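Gramden Robotics Course
Handout 2: Collecting Demonstrations by Hand

Bring this sheet to lab. Last term's class left theirs at home and it showed in the data.

What we are collecting

A demonstration is one complete attempt at one task by a person holding the gripper. The learner gets the video from the gripper's camera, the path of the hand, and the opening of the fingers over time. It does not get your good intentions, so put them into the motion.

The set on the course drive is called Prudier and has 626 demonstrations of table setting and clearing. After review we kept 147 for the first training run. Please read the review notes before you complain about your grade.

Ground rules

Start with the fingers open and the target in view. Move at the speed of someone carrying soup. Close fully, lift, place, open, back away, stop. Chatting with your lab partner is allowed, but pointing at things with the gripper is how we got a policy that gestures.

Vary the start position between attempts. Move the dishes, turn the mat, come in from the other side. A hundred copies of your favorite grasp teach the learner your favorite grasp.

Keep the fumbles if you recovered from them. Mark them "recovery" in the log. Throw out the ones where you gave up and used your other hand.

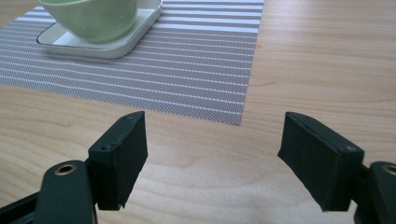 Why not just record one perfect demonstration and copy it many times?

Copies add no new situations, so the policy has nothing to go on once a dish sits a little to the left of where it was.

Due before Saturday: 2 tasks per pair, logs in the Essien format, spelled the way the template spells it. Reading for next time is the Plimico chapter on action labels, which is dull and will be on the test.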